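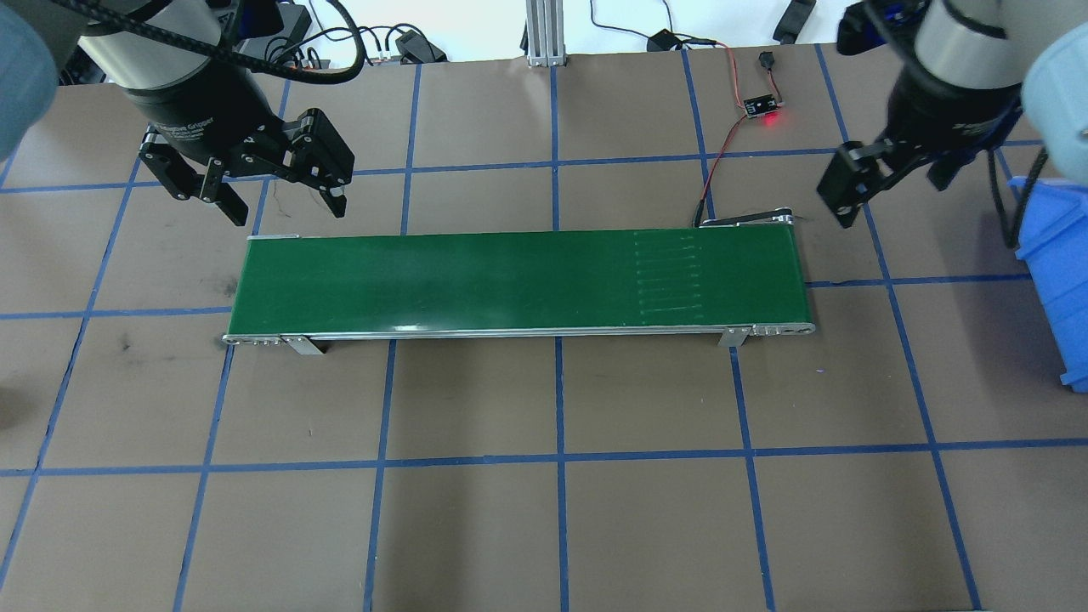 The hymn tune Endlow is in long meter, four lines of eight syllables, and most people who know it learned it in G. The older copies have it in A flat. I spent Saturday comparing the two and have some notes.

The A flat version puts the top note of line three on an F. In G that note is an E, and a congregation can reach it at nine in the morning. The transposition probably came in with the small blue Cloratero book, which moved nearly everything down by a half step or more. The editor gave no list of changes, so each tune has to be checked against an earlier source.

The harmony was altered as well. In the older copies the tenor holds the fifth through the first two beats of line two. In the Cloratero book it drops to the third and comes back up, and the alto is rewritten to avoid parallel octaves. The result is correct and a bit crowded. I prefer the held note.
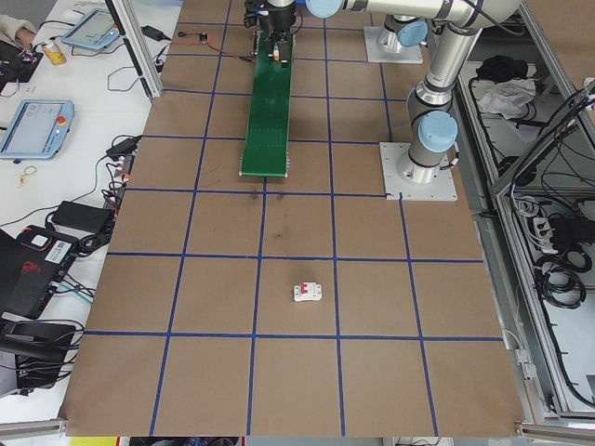 Line four is harder to settle. One copy has a dotted rhythm at the cadence and another has plain quarter notes. Jessie Carnegie, who plays it more often than I do, takes the dotted form at 100 to the quarter and drops the dot when the tempo is slower. I tried it both ways on the practice organ. At her tempo the dot is clean. Below that it sounds like a mistake in the pedal.

The text is a separate matter. Endlow is now sung to an evening hymn of five stanzas, but the Aguiar manuscript pairs it with a morning text that has 19. I don't know of any book that prints them all. The usual cut keeps the first four and the doxology, and this removes the only stanza that mentions bells, along with the reason for the repeated notes in the bass.

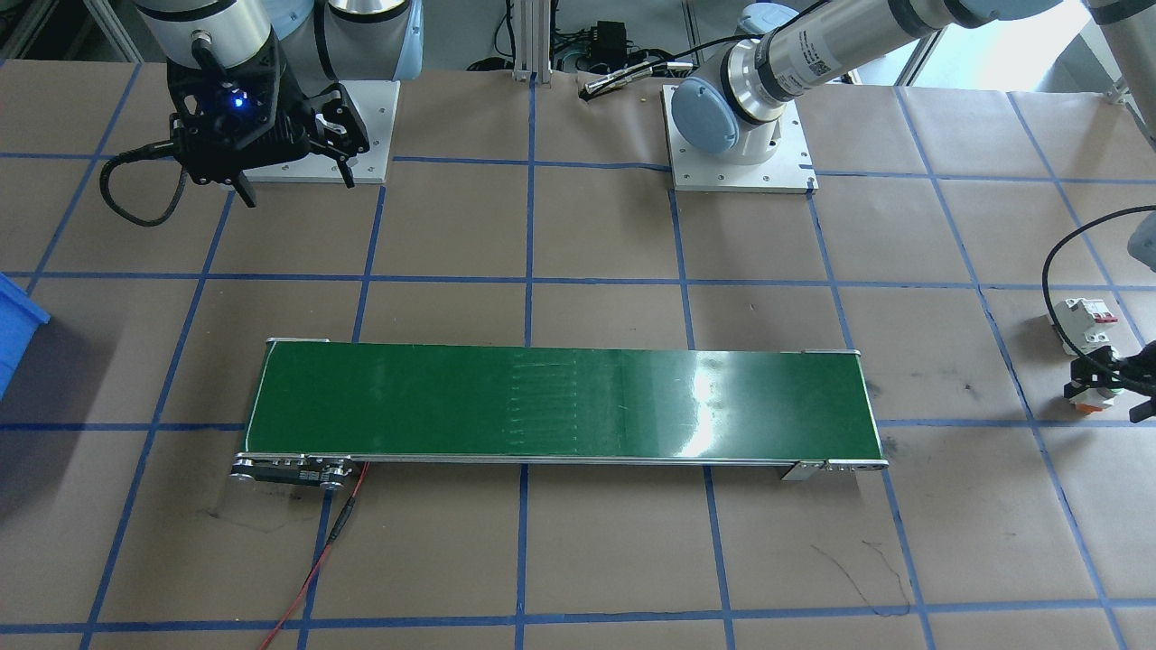

Posted by Ghislain Després
Filed under: Hymn tunes, Sources

I have typed out the missing stanzas and will put them up once I have checked the spelling against the manuscript. Two words in stanza 12 are unclear. One is either "waking" or "walking" and both scan.

Next is Zoltura, which is common meter and has a worse problem: the melody is in the tenor in one book and in the treble in the other.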